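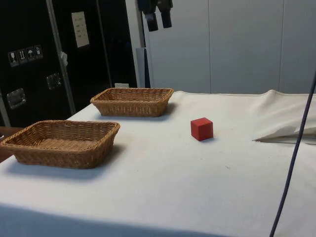

Two rectangular wicker baskets on a white cloth.

Reviews > Storage & Shelving

Print this page | E-mail this page

Lehner three-shelf hall unit

We bought the Lehner hall unit in November to replace a row of coat hooks and a shoe rack that had stopped standing up straight. It has an open frame with three shelves and is meant to be used with baskets, which you buy separately. Wicker, canvas or wire will all do, as long as they are rectangular. Round ones waste too much room.

The box came with 20 screws, two spare pegs and a hex key. The instructions are drawings only. Step 6 shows the back rail upside down, and I had to take it off again and turn it around. Apart from that, assembly took most of an evening. A second person helps when you set the top on.

The finish is good on the front and top. The undersides of the shelves are rougher, and one had a splinter that I sanded off. The feet adjust, and ours needed it, as the floor by the door slopes toward the street.

Each shelf is deep enough for a basket with a few inches to spare. The bottom one now holds boots, the middle one hats and gloves, and the top one whatever gets dropped there. After nearly 7 months the middle shelf has a slight bow. It holds the heaviest basket, so I have moved the dog leads and flashlights down a level.

I also looked at the Kutora bench, which costs less but has a solid front and no room underneath for wet shoes. The Josamov unit is sturdier, but too wide for our hall.

The main complaint is the wall bracket. It comes with one short screw that will not hold in drywall. Buy a proper anchor before you start, especially if you have children. I got mine at the hardware store in Drollthorpe for very little.

I would buy it again at this price, but I would want a better bracket and a thicker middle shelf.

Rating: 7 out of 10

Last updated: Monday, 6 p.m.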